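Moisture Uptake in Recycled Cardboard Packaging Stored in Unheated Rooms

Zuzana Vrabec
Project report, Packaging and Materials course
Submitted Saturday, April 25, 2026

1. Background

Corrugated cardboard loses stiffness as it takes up water from the air. The effect is well known for new board. Less has been written for small users who buy board with a high recycled content and keep it in sheds, garages and basements before use. This project measured the weight gain and the loss of crush strength in two grades of single-wall board kept in an unheated room.

The two grades were bought under the trade names Hunero and Pirihi. Hunero is sold as fully recycled. Pirihi has a recycled middle layer and outer faces made from new fiber. Both have the same nominal flute height. The supplier's data sheets give no figures for damp conditions.

2. Question

Does the grade with new outer faces keep more of its edge crush strength than the fully recycled grade when both are stored at high humidity for the same length of time?

3. Materials and preparation

A total of 109 test pieces were cut from flat sheets with a steel rule and a fresh knife blade. Cutting was done across the flutes in one pass where possible. A second pass tends to flatten the edge, and pieces with a flattened edge fail early. Nine pieces were rejected for this fault before testing, which left an even split of 50 per grade.

All pieces were dried in a low oven and weighed, then labeled in pencil on one face. Ink was avoided – it adds a small and uneven weight. The scale was a Droline bench model reading to a hundredth of a gram. It was checked with a reference weight at the start of each session.

4. Storage

Half of each grade went into a closed plastic tub with an open dish of saturated salt solution, which holds the air at a steady high humidity. The other half stayed on wire racks in the same room, exposed to whatever the weather did. A logger in the tub and another on the rack took readings through the whole period, 3000 in all from the two units together.

The rack logger shows a clear daily cycle, with the highest humidity shortly before dawn. The tub logger is nearly flat apart from short dips when the lid was opened for weighing.

5. Crush testing

Edge crush was measured on the department's Trokora press. Each piece was stood on edge between two guide blocks, the blocks were withdrawn once the plate made contact, and the peak load was recorded. Pieces from the tub were tested straight after removal, one at a time, with the lid closed between pieces. An early trial run had shown that a damp piece left on the bench begins to recover stiffness within minutes. Results from that run were discarded.

6. Results

Both grades gained weight quickly at first and then leveled off. In the tub, Hunero gained more than Pirihi at every weighing. On the rack the two curves cross several times and no clear difference can be claimed.

Crush strength followed the same pattern. Tub pieces of both grades were weaker than rack pieces. The drop was larger for Hunero, and the spread between individual pieces was wider as well. Most Hunero pieces failed by a fold near the lower edge, while Pirihi pieces more often buckled at mid height.

7. Sources of error

The press operator knew which grade was being tested. The guide blocks were withdrawn by hand, and a slight tilt at that point lowers the peak load. All sheets of each grade came from a single bundle, so variation between production runs is not covered. The room was also colder than a normal packing area – water uptake depends mainly on relative humidity, but temperature has an effect that was not separated out.

8. Discussion

For board that will sit in a damp room before it is used, the grade with new outer faces held up better in this test. On an open rack in ordinary spring weather the choice of grade made little difference. Stacking was not tested. A box at the bottom of a pile carries its load for weeks, and board under constant load fails well below the peak found in a short crush test.

9. Further work

A repeat in August would cover warm, humid air. It should use sheets from at least 2 bundles per grade and a fixed mechanical release for the guide blocks.
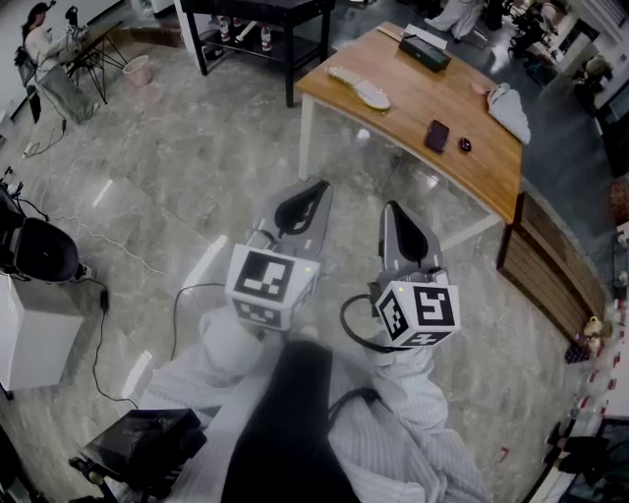
The repeat should also include a drying stage, with damp pieces returned to the rack and crushed after they reach constant weight. Whether the lost strength comes back in full was outside the limits of this project. The remaining uncut sheets of both grades have been wrapped and kept for that purpose.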